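Refitting one end of the room we rent in the Kandstead building. Putting the notes in a thread so I can find them later, and because a few of you asked about curtains.

The room is long, with off-white walls and hard surfaces everywhere else. Two problems when we moved in. It echoed, and the daylight at one end was so strong by mid-afternoon that everything at the other end looked dim.

First thing we tried was paint. A darker gray on the end wall. We did a test patch and it looked fine in the morning and purple by 4 p.m. Painted back over it.

Second thing was foam tiles. They helped the echo a little. The adhesive strips took off paint when they came down. If you rent, test one strip in a corner and leave it up for a month before you do a whole wall.

So, curtain. Light gray fabric, heavier than a shower curtain and lighter than a stage drape. Ordered from Trusari, who sell it by the yard and will hem the top and bottom if you send them the finished height.

Measure the height in more than one spot. Our floor is not level. The drop at one side of the room was longer than at the other, and I only caught it when I measured again before ordering.

I had them hem to the shorter measurement. You get a small gap at the floor on one side. The other choice is fabric dragging on the floor, and that gets dirty fast and gets stepped on.

Width: buy more than the wall needs. A curtain cut to the exact width hangs like a sheet and shows every seam. Extra width gives it folds, and the folds are also what soaks up sound.

Track versus rod. We went with a ceiling track. A rod needs brackets at the ends and one in the center for that span, and the hooks catch on the center bracket every time you pull the curtain across. The track was more money and more drilling.

Drilling notes. The ceiling is plaster over something hard. A regular bit got nowhere. Borrowed a hammer drill from the shop downstairs and it was done before lunch. Wear goggles. Plaster dust comes straight down at you.

Total for fabric, hemming, track and hooks came to $556. The paint and the foam tiles are not in that number and I'd like to forget them.

Creases. The fabric came folded in a box and the fold lines were sharp. The label says cool iron. I did the top edge on a table, gave up, hung it, and went over the rest with a hand steamer. Most came out. Some are still there and I've stopped noticing.

Now the glass. We had a green panel from Mustell in storage from the old place in Gondal. Dark, glossy, heavy. It had been leaning against a wall under a blanket for most of a year and I wanted it up off the floor.

It goes in aluminum extrusion. Good stuff for this kind of job. You cut it to length, slide the nuts into the slot, and if something is a little off you loosen it and move it. With a wood frame I would have had to start over.

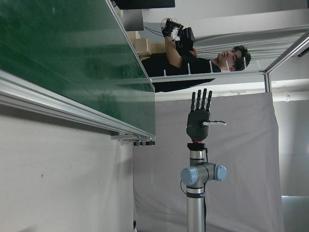

One reply asks if the glass throws glare back into the room when the sun is on that side. It does reflect. How much depends on the angle. We tilted it a few degrees with the brackets until the worst of it was off the desks, then tightened everything down.

Same reply suggests a matte film. I looked at that. The film is cheap, but I've put it on smaller windows and never once got it on without a bubble. If the glare gets worse in summer I'll try it.

The slotted brackets are the part I'd spend money on. Cheap ones have a rough slot and the bolt head bites into the edge and won't slide. I bought a bag of 10 cheap ones, used some, and replaced them with better ones the same week.

Put rubber strip between glass and aluminum. Cut it a little long and push it in so it sits under slight compression. Metal directly on glass will buzz if a truck goes by, and sooner or later it chips an edge.

Lift glass with two people and gloves. Clear the path first. We had to set it down halfway across the room because there was a chair in the way, and setting down a heavy panel is worse than carrying it.

Cleaning. The dark glass shows every fingerprint. Plain water and a microfiber cloth, then a dry cloth. Spray cleaner left streaks that you only see from the side.

The curtain gets a pass with the vacuum brush when I remember. Haven't washed it yet. Trusari says cold water and hang it back up damp so the weight pulls it straight. Will report back when I've tried it.

On the echo: better. You can hold a phone call at that end of the room now. The hard wall next to the curtain still bounces sound, and I may hang a second, narrower piece there.

On the light: the bright side is still bright. The curtain gives you something plain and pale to look at behind whatever is in front of it, but it does nothing about the sun. That needs a blind, and the blind is next.

Someone wanted to know why gray when white would make the room bigger. White goes yellow next to a daylight window in the evening and shows every scuff along the bottom hem. Light gray hides both.

Things left on the list: blind, patch the paint where the foam strips were, cable clips along the baseboard, end caps for the extrusion. The end caps are 6 cents each and I keep forgetting to order them.

If you have a blind that works on a wide window and doesn't rattle when the heat is on, send me the name of it. Inside mount or outside mount, either is fine.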